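Teleoperation cell: where the box task has got to

The two-arm cell has moved on from single pick-and-place to the Folska task set, which asks for small rigid boxes to be taken up, turned and passed from one gripper to the other. Demonstrations are given by remote control. The operator's hand poses are sent to the arms as targets for the gripper tips, and the joint angles are solved on the cell computer. Both arms are live throughout an episode, including the stretches where only one of them has work to do.

An episode starts with the arms in the ready pose, grippers open and facing across the table. The object is placed by hand inside the shared reach and is deliberately not squared to the table edge. Early episodes were all started with the box parallel to the edge, and the policy trained on them failed on anything turned by more than 15 degrees.
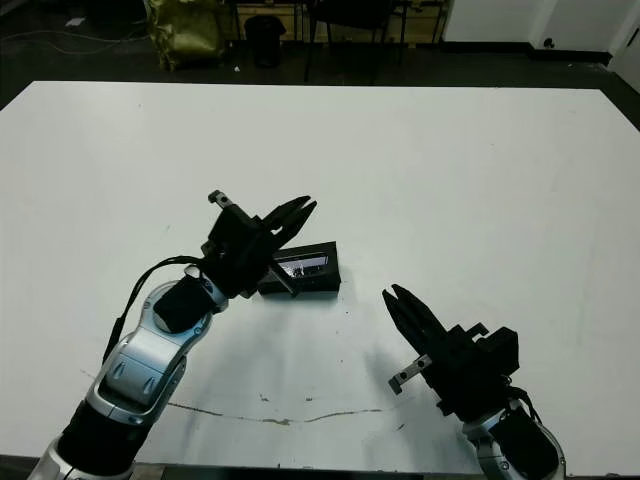

Both grippers open over the table, black box near the left gripper.

The method of approach is now fixed in the operator notes. Fingers go down either side of the short dimension, stop, and close at the lower speed setting. Operators coming from the Clekton rig tend to close while still descending. It saves a little time per episode and gives training data in which the moment of grasp is hard to find, so those episodes are marked down at review.

Glossy lids remain a nuisance. The overhead lights show up in them and the reflection shifts as the viewpoint moves, which upset the Werkberg segmentation model badly enough that we have stopped using its masks for this object class. The wrist views are kept at full rate because the last few centimetres of the approach are poorly covered from the head camera.
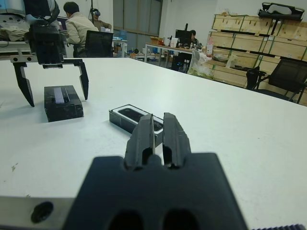

Two-object episodes are the harder case. The operator has to settle which arm goes first and keep to it, otherwise the policy learns to hesitate between the two. For the present set the left arm always leads. A mixed set will follow once we have 200 accepted episodes with the fixed order; the count stands at about half that.

Delay between hand and arm is acceptable on the wired link. Version 9 of the control software removes the jump that appeared when the clutch was released, and episodes recorded on earlier versions should be kept in a separate folder. The Van der Linden fingertips are due in November and will mean a new gripper calibration on both arms.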